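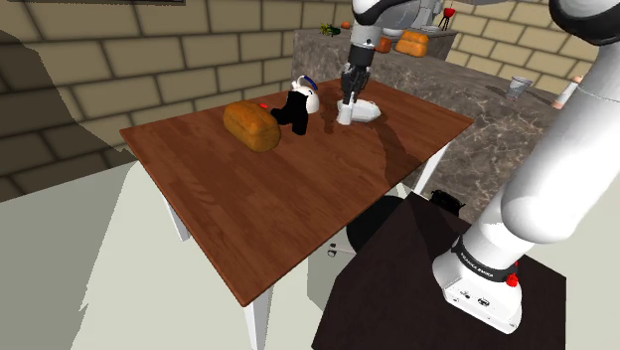
Aitana Cifuentes told me on the stairs just now that she doesn't much care whether the arm can pick things up, she wants to know what she'll be doing at ten in the morning while it does. Start with that. Say thanks to her by name, she's in the second row.

(Leave the slide up. Let people settle.)

Hello, I'm Jean Tosh, I work in the kitchen at Virkow and have for 19 years. I set up tables, I clear tables, I've trained a good many of the people who do it now. I'm no engineer. Kinitz is building the software and I'm the person they ring up when they want to know how a thing is really done!

What the talk is: what changes for us on the floor when an arm takes over part of table setup and reset. Kitchen people and office people both here today, so go slow on the shop talk.

PART 1 - WHERE WE ARE

Everything I'm showing is from the simulated kitchen. No arm on our floor yet. Say this early and say it again before questions, last time half the room thought it was already downstairs.

Sim work began in September. The Kinitz people put objects on a table, the arm tries to pick them up and move them, they change something and run it again. A batch is 1,000 tries. I thought that would be dull to watch and I was so wrong - I stayed through lunch the first day.

Why small table items first: we handle them all day long. Salt, cups, small dishes. Out for breakfast, wiped, back, out for lunch. It's the part of the shift where your mind goes and your wrists complain.

Tell the story about the tray on the ramp. Keep it short.

PART 2 - WHAT THEY ASKED ME

My favorite part, don't rush it.

First meeting, they asked me how I pick up a salt shaker. I said, with my hand. Then we spent the rest of the afternoon on it. Do you take it by the cap? (Never, if the last person didn't screw it on right.) What if there's something greasy on it? What if a guest is still sitting there? Where do you look while you're reaching?

I'd never said any of this out loud. None of us had. When we train somebody we say "watch me" and two weeks later they've got it.

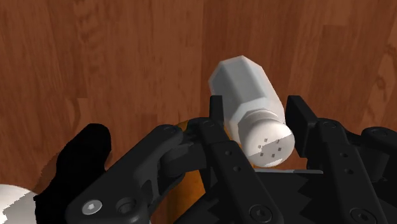
So we started writing it down, and the notes got good. Benítez, our night lead, read a draft and sent back a page of corrections, all of them right. His shift stacks the small dishes differently from ours and has a better reason for it. Both shifts do it his way now. That change came in with no machine at all, and I think it's a lovely thing to get out of a robot project.

Ask the room: who here has a job step they've never had to explain? Wait for hands. Pick someone near the back.

PART 3 - WHAT CHANGES FOR PEOPLE

Be plain here. Management has put the following in writing and I'm reading it as written:

- Nobody's hours are cut during the trial.
- Two people per shift get trained to run the arm, on paid time.
- Any worker can stop it, at any time, and doesn't have to fill in a form first.
- The trial runs four weeks, then we all sit down.

What I don't know: what happens after the four weeks. I've asked. The answer was that it depends on the trial. I'm telling you that because you'd ask me anyway.

What I expect, my own opinion: less reaching and carrying, more checking. Checking is real work. If you spend the morning looking over tables a machine has set, you'll be tired in a new way, and I want that counted when the breaks get planned. Look at Aitana here. The ten o'clock answer as it stands today is checking tables, refilling, and being out front with the guests, which she's better at than any of us.

And the new jobs need a path. If you learn to run it, that should show in your grade and in your pay. I've raised this. I'll keep raising it.

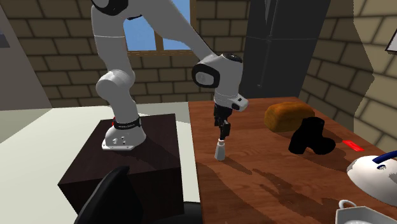

Gripper pointing down over a small white object on the table, simulated kitchen.

PART 4 - HOW TO GET INVOLVED

Come and watch a sim session. Really, come! You'll shout at the screen. You'll see it go for something and think, no, from the other side, and that thought is exactly what Kinitz needs. Shout it, they write it down.

Sign-up sheet is on the Zalora board by the time clock (Zalora = our shift planner, for the office people). Put your shift next to your name so we can swap cover.

Nights: a late session is planned if enough of you sign. Benítez is collecting names.

QUESTIONS

Likely ones:

Is it loud? Don't know yet. I've only seen it on a screen.

Who cleans it? Asked, waiting for an answer. The training should cover it either way.

Can it do the dish room? Out of scope for the trial. Expect groans.

If pay comes up again, give the grade review dates from the handout and don't guess at amounts.

Leave the sheet and two pens by the door.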